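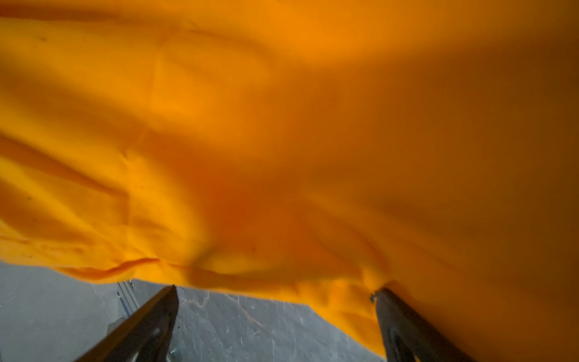 Removing lint and creases from brushed fabric

Last updated 27 July 2020

Fleece, felt and brushed cotton hold lint in the raised surface. Pressing them like a plain sheet flattens the nap and fixes the lint in place, so the order of work matters: lint first, creases second, folding last.

What you need

Soft clothes brush
Lint roller
Hand steamer or steam iron
Clean cotton press cloth
A rail or a wide table

1. Check the care label. Felt with wool in it may shrink under steam. If there is no label, test a corner on the underside and leave it for 6 hours before going on.

2. Shake the piece outdoors, holding it by two adjacent corners. Turn it and repeat from the opposite edge.

3. Hang it over the rail with the grain vertical. Brush from top to bottom in one direction only. Short strokes lift more than long ones.

4. Go over what is left with the roller. Dark specks show up well on a bright color like orange, less well in the shaded troughs between folds – pull each fold flat before rolling it.

5. Unroll any edge that has curled under. Lint collects inside the curl, and steaming over it sets a hard line.

6. Steam from the wrong side, keeping the head clear of the cloth. On a table, lay the press cloth over the fabric and lower the iron without sliding it.

7. Let the fabric cool and dry fully before moving it.

Storage

Roll large pieces on a tube, nap side out. If you have to fold, change the fold lines each time. We refold the shelf stock at Comley every August.

Marks that remain after step 4 are probably stains – see the Dradescombe page on spot cleaning.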